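Pirska

A word list of household talk, laundry and linen edition

Welcome! Pirska is a collection of the words people use at home for washing, drying, folding and putting away. It has 1,224 entries so far, every one of them sent in by somebody who grew up saying it (or who married into a family that did, and those are often the best ones). I started it after an argument over what to call the cupboard with the hot tank in it, and it has been a joy ever since.

What's in it

One plain text file, words.tsv, with a line per entry. Each line gives the word, what it means, the area it came from, and a sentence showing how it's used. Please don't skip the sentences! They're where all the life is. There are 17 different words for a sheet that has gone thin in the middle, and the sentences show you how fond people are of each one.

A second file, doubtful.tsv, holds 60 words that only one person has ever sent. They may be family inventions, and I'd love to hear from anyone else who knows them.
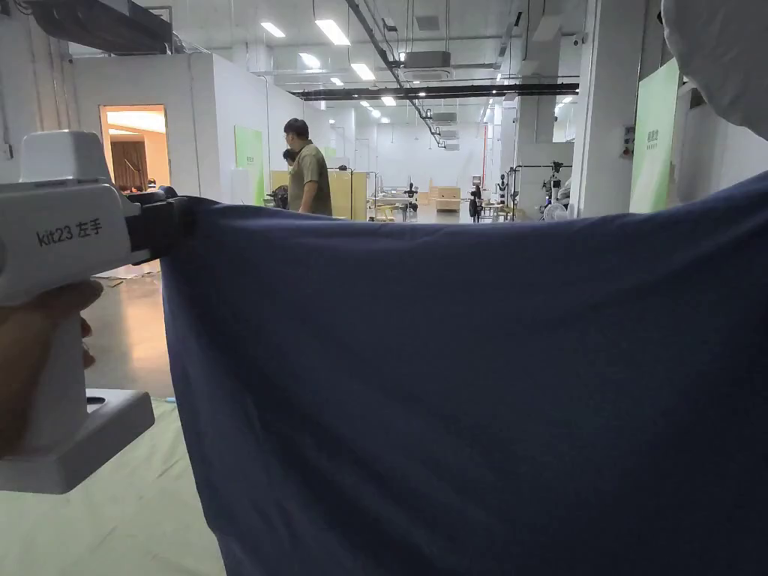 Spelling is the hard part. Many of these words have hardly ever been written down, so I've kept whatever the sender typed and put other spellings in the last column. If you're searching, try the sound of the word first and be generous with your vowels.

How to use it

Open the file in any spreadsheet or text editor. It's saved as UTF-8 with tabs between the columns. If you'd like something quicker, the small search tool Liapis reads it straight off and copes nicely with the odd spellings.

Known gaps

Coastal areas are thin, and there's hardly anything on ironing. Ages weren't asked for in the first 3 rounds, so that column is blank in the older entries. Some meanings overlap and I haven't merged them, as the small differences are half the fun.

Sending words in

Yes please! Add a line to the Danovlow form, or open an issue here with the word, the place and one sentence. I go through new ones on Saturday mornings with a large pot of tea.

Licence

Free to copy, change and share, as long as you mention Pirska. The next edition will cover kitchen words, and it's already getting long.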